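3.2 Grading wear on dark finishes

Figure 2. Scuffs, dust and light flecks on black parts.

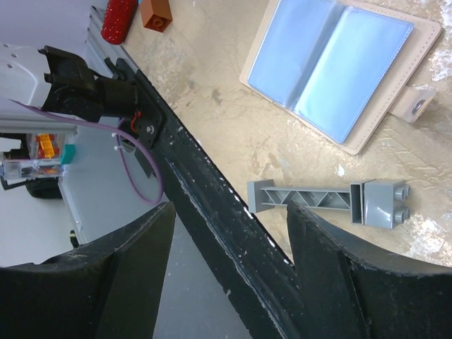

Visual grading of a dark finish depends on separating two kinds of light mark: those that lie on the surface and those that are part of it. Dust, lint and dried cleaning residue belong to the first kind. Scratches, chips and burnished patches belong to the second. Both reflect more light than the finish around them, and at normal reading distance both are seen as pale spots or lines on a dark ground. The long black bar in Figure 2 has small white flecks and scratches along its edge, and the two curved fingers in front of it are both scuffed and dusty. A grader working from such a view can record the scratches as damage with some confidence, because their shape is linear. The flecks are harder. A fleck may be a loose particle or a small chip, and the view alone does not settle the question. In our scheme these marks are entered as "unresolved" and carry no weight in the grade until the part has been wiped and viewed again.

The scheme was developed for the door furniture study described in Section 2, in which black-painted handles and push plates were collected from two buildings in Illen. Earlier work by Melis and Ferri used a single wear score for each part, set by the overall share of the surface that looked pale. This is quick, but it confuses a dirty part with a worn one. In a trial on the Illen handles, parts graded before cleaning received higher wear scores than the same parts graded after cleaning, and the gap was widest for handles near the street entrance. A score that changes when a cloth is applied cannot be read as a measure of the finish.

We therefore split the grade into a deposit score and a damage score. The deposit score is set first, on the part as found, and covers any mark that the grader judges to be removable. The part is then wiped with a dry cotton cloth in one direction only, using 10 strokes and light hand pressure. No solvent is used at this stage. Solvents can darken a worn area for several minutes and hide fine scratches, and in pretests they also softened the paint on two of the older push plates. The damage score is set after wiping, under the same lamp and from the same position.

Edges are scored apart from flat areas. Paint draws away from a sharp edge as it dries, so the film there is thinner and breaks through sooner than it does elsewhere. A worn edge next to a sound face is the usual pattern on handles in regular use. Averaging the two would give a middling score that describes neither. On parts with no clear edge — the rounded handles in the Zuccaro group, for example — the grader scores the area of tightest curve in place of an edge and notes this on the sheet.

Lighting had more effect than we expected. With the lamp directly above the part, fine scratches running across the direction of view were easy to see, while scratches running along it were often missed. Lowering the lamp to 20 degrees from the surface brought out most of the missed scratches but also made the remaining dust look much heavier. The final procedure uses the low lamp for the damage score only. The part is turned through a quarter turn between two readings, and the higher reading is kept.

Agreement between graders was checked by having Barbieri and Mancuso score the same parts on the same Friday without seeing each other's sheets. Damage scores agreed well on flat areas. Most of the differences came from edges, where one grader tended to treat a thin pale line as a highlight and the other treated it as exposed metal. A short note on highlights was added to the grading sheet after this check: a highlight moves when the part is tilted, and exposed metal stays where it is. The Dullari handles were scored with the revised sheet. The Illen handles were not scored again, and their edge values should be read with more caution than those for flat areas.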